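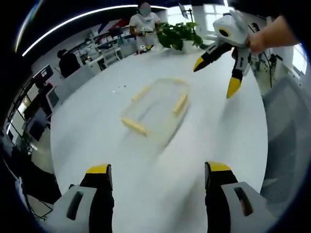
홈 > 문서 > Purkska 핸드헬드 그리퍼 > 설정 가이드 > 4장 양손 시연 수집

4장. 양손 시연 수집 절차

작성: Elias Haddad
2025년 5월 10일

4.1 적용 범위

이 장은 핸드헬드 그리퍼 한 쌍으로 양손 조작 시연을 기록하고, 이를 Lutberg 정책 학습기에 입력할 수 있는 형태로 정리하는 절차를 다룬다. 단일 그리퍼 수집은 3장을, 로봇 탑재 및 추론 설정은 6장을 참조한다. 펌웨어 갱신과 계정 등록이 끝난 상태를 전제로 한다.

본 절차는 Khalaf 과제 세트 중 '양쪽 손잡이 용기' 과제를 기준으로 작성하였다. 이 과제에서는 좌우 단변에 손잡이가 하나씩 달린 투명 직사각형 용기를 원형 테이블 위에서 조작한다. 두 그리퍼의 상대 자세가 결과에 직접 영향을 주므로 단일 그리퍼 과제보다 시간 동기 조건이 엄격하다.

4.2 용어

에피소드: 기록 시작 신호부터 종료 신호까지의 연속 구간.
기준 그리퍼: 시간축과 좌표계의 원점으로 사용하는 그리퍼. 기본값은 왼손이다.
상대 자세: 기준 그리퍼 좌표계에서 표현한 반대쪽 그리퍼의 위치와 방향.
개도: 두 손가락 끝 사이의 거리. 완전 닫힘을 0, 완전 열림을 1로 정규화한다.

4.3 작업 공간 준비

1. 테이블 표면을 닦고 과제와 무관한 물체를 치운다.
2. 조명을 켜고 10분간 대기한 뒤 노출을 수동으로 고정한다. 창으로 직사광이 들어오면 차광한다.
3. 배경에 고정된 특징점이 충분한지 확인한다. 벽면 그래픽, 선반, 화분처럼 움직이지 않는 물체는 그대로 두어도 된다.
4. 매핑용 영상을 한 번 촬영한다. 테이블 둘레를 천천히 한 바퀴 돌고, 마지막에 시작 위치로 돌아온다.
5. 지도 생성 결과의 상태가 '정상'인지 확인한다.

주의: 매핑 후에는 테이블과 고정 배경물을 옮기지 않는다. 옮긴 경우 4단계부터 다시 수행한다.

참고: 주변에 사람이 있어도 수집은 가능하다. 다만 움직이는 사람이 화각의 큰 부분을 차지하면 위치 추정이 끊길 수 있다. 촬영되는 사람에게는 사전에 동의를 받고, 내보내기 단계에서 얼굴 흐림 처리를 활성화한다.

4.4 그리퍼 점검 및 동기화

1. 양쪽 그리퍼의 렌즈를 극세사 천으로 닦는다.
2. 손가락 끝의 균열과 들뜸을 확인한다. 한쪽만 교체하면 좌우 마찰 특성이 달라지므로 한 쌍을 함께 교체한다.
3. 각 그리퍼를 완전히 닫았다가 완전히 연다. 이 동작을 세 번 반복하여 개도를 보정한다.
4. 수집 프로그램에서 [장치] > [쌍 등록]을 선택하고 기준 그리퍼를 지정한다.
5. [동기화]를 실행한다. 표시된 시간 오차가 11 ms 이하이면 통과이다.
6. 두 그리퍼를 테이블 위 초기 위치에 두고 상대 자세의 초깃값을 저장한다.

주의: 동기화 후 어느 한쪽의 전원이 꺼지면 두 그리퍼 모두 3단계부터 다시 진행한다. 한쪽만 재동기화한 데이터는 변환기에서 거부된다.

4.5 에피소드 기록

1. 용기를 지정 구역 안에 놓는다. 위치와 각도는 에피소드마다 바꾼다.
2. 양쪽 그리퍼를 연 상태로 용기 위쪽에 위치시킨다.
3. 기록을 시작하고 약간 정지한 뒤 접근한다.
4. 좌우 손잡이를 각각 파지한다. 한쪽이 먼저 닿으면 반대쪽이 파지될 때까지 들어 올리지 않는다.
5. 용기를 수평으로 유지하며 목표 위치로 옮긴다.
6. 용기를 내려놓고 양쪽 그리퍼를 연 다음 기록을 종료한다.
7. 성공 또는 실패를 표시한다. 실패한 에피소드도 삭제하지 않는다.

참고: 동작이 빠르면 용기 윤곽에 모션 블러가 생긴다. 투명 용기는 배경과의 대비가 낮아 영향이 더 크므로 접근 구간의 속도를 낮춘다. 반대쪽 그리퍼가 화각에 들어오는 것은 정상이며 마스킹하지 않는다.

4.6 데이터 변환

1. [내보내기]에서 'Lutberg 양손' 형식을 선택한다.
2. 얼굴 흐림 처리와 상대 자세 출력을 켠다.
3. 위치 추정 실패 구간이 있는 에피소드를 제외한다.
4. 변환 로그에서 좌우 프레임 수가 일치하는지 확인한다.

4.7 참고 결과

Cusville 시험에서는 217개 에피소드를 수집하여 정책을 학습하였다. 상대 자세를 입력에 포함한 조건의 성공률은 71%였다. 상대 자세를 제외한 조건에서는 한쪽 손잡이만 파지한 채 들어 올리는 실패가 가장 많았다. 두 조건의 영상 입력, 학습 횟수, 초기 배치는 같게 유지하였다. 이 결과는 단일 용기와 단일 테이블에서 얻은 것으로, 불투명 용기나 손잡이 형상이 다른 용기에 대해서는 검증하지 않았다.

4.8 문제 해결

증상: 지도 생성이 '불완전'으로 표시됨.
조치: 이동 속도를 줄여 재촬영한다. 흰 테이블 면만 화각에 들어오는 구간을 피한다.

증상: 개도 값이 0까지 내려가지 않음.
조치: 손가락 사이의 이물질을 제거하고 4.4의 3단계를 반복한다.

증상: 좌우 궤적이 서로 어긋나 보임.
조치: 두 그리퍼가 동일한 지도에 정합되었는지 확인한다. 지도가 다르면 상대 자세를 계산할 수 없다.

이전: 3장 단일 그리퍼 수집 | 다음: 5장 데이터 검수

댓글 3

minsu_k
기준 그리퍼를 오른손으로 지정하면 기존 왼손 기준 데이터와 섞어서 학습해도 되나요?

Elias Haddad
변환할 때 기준을 통일하면 됩니다. [내보내기] > [기준 변경]에서 왼손으로 맞추십시오.

rbt_lab2
4.4의 5단계에서 오차가 계속 기준을 넘었는데 양쪽 전원을 모두 껐다 켜고 다시 하니 통과했습니다.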